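Keeping the Sky on the Record: The Case for Human Observers

By Mali Humphreys

April 9, 2018

The proposal to end manual cloud observation at the Gevthorpe station deserves a fuller discussion than it has so far received. The consultation paper issued in January runs to 17 pages, of which less than one is given to the question of what the observers see. The remainder concerns staffing, access to the site and the cost of replacing the instrument shelter. These are proper matters for a governing body to weigh. They are not, however, the purpose for which the station was founded.

The case for automation should be stated fairly. A ceilometer of the kind already installed on the lower terrace sends a pulse of light upwards and measures the time taken for part of it to return from the cloud base. It does so through the night, at weekends and in weather that would keep most people indoors. Its readings of height are more consistent than the estimates of even an experienced observer. Dirk Aerts, who wrote the technical annex to the paper, is right to say that no person can match it for regularity.

The difficulty is that the height of a cloud directly overhead is only one of the things worth knowing about the sky. A ceilometer looks at a single narrow column of air. If a bank of altocumulus lies to the west and the column above the instrument is clear, the record will say that the sky is clear. Given time, the movement of the cloud will correct the error, but on calm days the correction may come hours late or not at all. An observer standing on the terrace sees the whole sky at once.

There is also the matter of optical phenomena. Haloes, sundogs, coronae and iridescence have been entered in the Gevthorpe registers from the beginning, and the series now contains 1301 separate entries. Each tells us something about the particles present in the air. The familiar halo of 22 degrees requires ice crystals. A corona close to the Moon indicates small droplets of fairly even size, and the smaller the droplets, the wider the rings. None of this is recorded by the ceilometer. All-sky cameras may in time do part of the work, and Tegwen Gittins has made a thoughtful argument for buying one. Her own trial nevertheless found that faint haloes were often lost in the glare around the Sun, where an observer needs only to hold up a hand.

It has been suggested that reports from the public could fill the gap. Such reports are welcome, and several of the finest displays in the register were first drawn to our attention in this way. They cannot form a series. People look up when something is striking, and they write when they are pleased by it. A reader of such reports a century from now would learn on which days haloes were seen and would have no means of telling on which days they were absent. The value of the station's register lies largely in its blank entries, made by someone who went out, looked, and found nothing to note.

The cost of retaining the morning observation is put at almost 4000 pounds a year. That figure includes travel for the observers and the upkeep of the observation room, with its worn furniture and its storage for the older volumes.
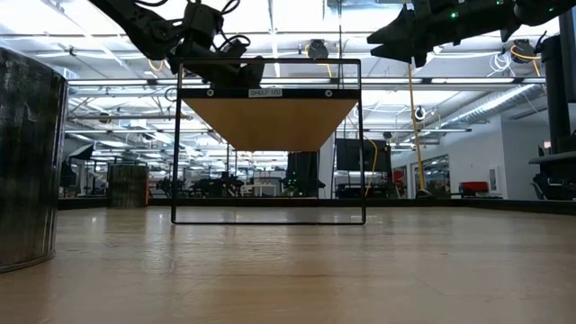

It does not include any payment for time, which has always been given freely. Set against the sums proposed for the new data link, it is modest, and it would buy the continuation of a record which cannot be restarted once a gap has been allowed to open.

I would therefore ask the governing body to consider a middle course. The 9 o'clock observation should be kept, with cloud type, total cover and optical phenomena entered by hand as at present. The afternoon and evening observations could pass to the instruments. The two records should then be compared over a full cycle of seasons and the results published before any further change is made. Ariel Soriano has offered to prepare the comparison, and there is no better qualified person to do so.

Such an arrangement would give Mr Aerts the regular measurements he seeks and would leave the long series intact. It would also allow new observers to be trained while those with the most experience are still able to teach them. Written responses to the consultation may be sent to the station secretary, Corrado Bianchini, and I hope that those who use the registers in their own work will make their views known.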